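Search products
Search
Menu Basket (0)

Proleto Everyday Roller Blind – White

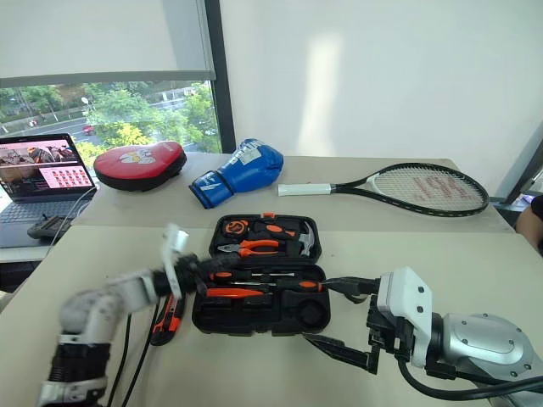

We have been selling the Proleto for longer than any other blind in the Olside range, and it's still the one we hang in our own homes. It cuts the glare at four in the afternoon and still leaves you with a soft, friendly sort of daylight, enough to read by or get on with some sewing.

The fabric is a plain weave that wipes down with a damp cloth (please don't put it in the washing machine, we've had some sad phone calls about that). You can choose any width up to 143 cm, and the side chain goes left or right – just tell us when you order. Brackets, screws and a child safety clip for the chain come in the box.

Measure the recess in three places and send us the smallest number. We'll take 9 mm off for the brackets, so there's no need to do it yourself!

Made to order in our Portela workroom. Samples are free, and orders over $80 ship free too.

Posted in July by the Olside shop team

We use cookies to remember your basket. Accept | Settings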